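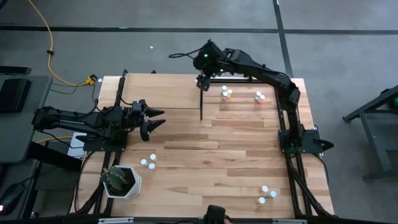

Pulline Worktop, Blond Hardwood

Product code: PL-1000
Supplied by: Kendonska
Stock status: made to order, next cutting run in February

The Pulline is a solid top glued up from strips of blond hardwood. Strips are not color sorted, and darker brown streaks are left in. No two tops match, and streaking is not accepted as a reason for return. Buyers who need a pair for the same room should order both on one ticket so they are cut from the same batch.

Specification

Width: 1000 mm
Depth: 1000 mm
Construction: full-length strips, edge glued
Edging: black aluminum extrusion rail, left and right
Rail slots: continuous, accept standard T-nuts
Finish: clear matte oil, two coats
Base: sold separately (Anix frame, fixed or adjustable height)

Rails

The side rails are bolted from below through slotted holes, which lets the wood move across its width. Do not glue the rails or fill the slots. Brackets and base plates can be bolted anywhere along a rail, so the wood itself does not need to be drilled. The back edge is bare wood with a small rounded edge. A rail for the back edge is available on request; it must be ordered with the top.

Surface use

Suitable for sorting, setting out and light bench work with small cups, pots and similar items. Potted plants need a saucer. Standing water will raise the grain within a few hours and leave a gray ring. Rings that have not gone deep can be sanded out with 240 grit and re-oiled.

Care

Wipe with a damp cloth and dry at once. Re-oil when water no longer beads. Use Nilsuwan clear oil or any hardwax oil without tint. No bleach, no steam, no scouring pads.

Delivery

Tops ship flat with the rails fitted. Two people are needed to lift. Leave the top in the room for two days before bolting it to a base.

Questions on custom sizes: Bianca Anghel, sales desk
Spare rails, bolts and T-nuts: Stela Cârstea, parts

Related items
Anix fixed frame
Anix adjustable frame
Pulline back rail
Nilsuwan clear oil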